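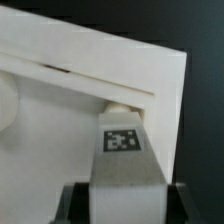 By April Suleiman had stopped calling it a robot and started calling it "your nephew," as in, your nephew dropped the peg again, Rakiya.

We had the back corner of the Plamudcombe workshop, next to a lathe from 1989 that everybody loved and I was scared of. The arm was ours, bolted together out of two older arms and a lot of arguing. I wanted it to reach under the top bar of the white panel and stop just short of the side piece. That's all! My grandmother could do it with her eyes shut (she used to fix looms in Dornley, so maybe that's not fair on the arm).

"What's it thinking?" Suleiman asked.

"It's reading the tag on its finger."

"So it's looking at its own nails."

I ignored him and ran the program again, up to 512 little steps if it needed them. The finger crept up toward the corner, slow as a cat that knows it's not allowed on the counter, and I caught myself leaning with it, shoulder and all.

Then the motor stopped humming. Suleiman put down his coffee.

"Is it stuck?"

"I don't know. Don't breathe on it."

He held his breath, the big idiot, cheeks puffed out and everything, and that's how Mrs. Lemaire found us when she came in to lock up.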